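**Thread: things I have learned from the corner shop being replaced by a slightly different corner shop**

1/
The shop at the end of our road has changed hands. For as long as I've lived here it sold milk, stamps, birthday cards for relations you'd forgotten you had, and one kind of bread. It is now called Giverau. I don't know how you say it and I've been in there most days since December.

2/
I've tried "Jiv-er-oh" and "Give-a-row". The man behind the till says "the shop". When the phone rings he says "hello, shop". I've decided to follow the professional.

3/
First change: the bread. There used to be white sliced and, if you got there early, the other white sliced. There are now loaves with names. I asked for a plain one and was asked what I meant by plain, in a kind voice, as you might ask a child where it last saw its mother.

4/
I bought a Grodau, a dark rye thing the weight of a doorstop. It says on the paper bag that it keeps for a fortnight. I can confirm this. We were still eating it when we'd stopped wanting to.

5/
Someone in the replies wants to know if you can toast it. You can put it in the toaster. It comes out warm and otherwise unmoved.

6/
Second change: snacks. I grew up with crisps in a cardboard box on the floor and you picked the flavour by colour. Snacks have now become a department. Everything is made of a nut or a seed, and all of it has been baked gently by people who sound very calm.

7/
I don't mind this. I like a nut. But I went in for something to have with a cup of tea and spent longer reading packets than I did on the paperwork for the mortgage.

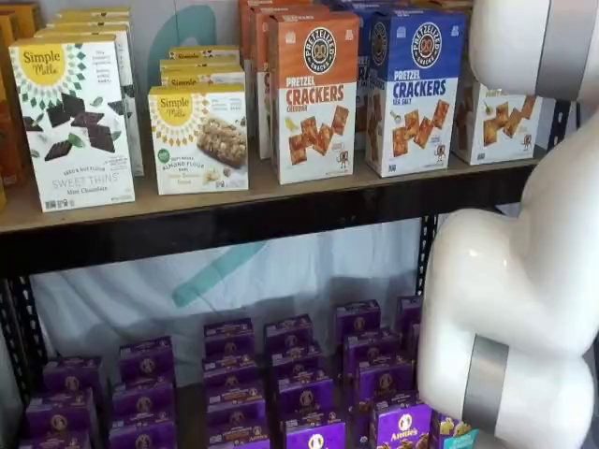
8/
And once you've read one packet you have to read them all, or how would you know you'd picked the right one? There's a woman who does the whole aisle with her glasses pushed up on her head, holding each thing at arm's length. We nod. I think we're both stuck.

9/
My rule, for anyone who needs one: if the front of the packet tells me what ISN'T in it before it tells me what is, I put it back. I broke this rule twice last week and one of them was lovely, so it's not much of a rule.

10/
Also the serving sizes. I'm told a bag contains 2 servings. For whom? Who is closing that bag halfway down and putting a little clip on it? I own the little clips. They hold the curtains together in the spare room.

11/
Third change: the loyalty card. The old shop had a loyalty scheme where, if you were 20p short, you could drop it in tomorrow. Giverau has an app called Sakusent. You get points. I have 55 points. I asked what you could do with 55 points and was told you could carry on towards 300.

12/
At 300 you get a free hot drink. I've done the sum on the back of the receipt and this will be the most expensive coffee I've ever had, by some distance, and I'll be very proud of it.

13/
Sakusent also sends messages. "We miss you!" it said, on 2018-02-21, while I was standing in the queue. I looked at the man on the till. He didn't look as if he'd missed me. He looked as if he wanted to know about the bag.

14/
On bags: I have over 300 of them under the sink, and have never once left the house with one.

15/
A few people are asking about the cards. Yes, they kept the birthday cards! Same spinner, same squeak. You can still get "To a Dear Nephew" with a steam train on it. I haven't got a nephew but I was so relieved I nearly bought it.

16/
The stamps have gone though. For stamps you now walk up to the main road, to the place that mends phones, where they're kept in a drawer under the chargers. It took me 2 visits to find this out, as on the first I was too embarrassed to ask a phone shop for a stamp and came out with a screen protector.

17/
It doesn't fit my phone.

18/
Fourth change, and the only one I'll hear no word against: cheese. The old shop had orange and yellow. There's now a little cold counter by the door, with a thing called Fuchs that smells like a wet tent and tastes wonderful. It has to live in a box, inside another box, at the back of our fridge. The milk has started to taste of it. We've all agreed to say nothing.

19/
It goes very well on the Grodau, by the way. I take back part of what I said about the Grodau. You want it sliced thin - thinner than that - and you want something strong on top so you're not alone with it.

20/
To the person who says I should support the big supermarket less and my local shop more: I'm in there every day. I've got the 55 points to prove it. I'm practically on the board.

21/
And to the person asking if they still do white sliced: yes. Bottom shelf, behind the oat milk. You have to crouch. I met my next-door neighbour down there yesterday and we both pretended we'd dropped something.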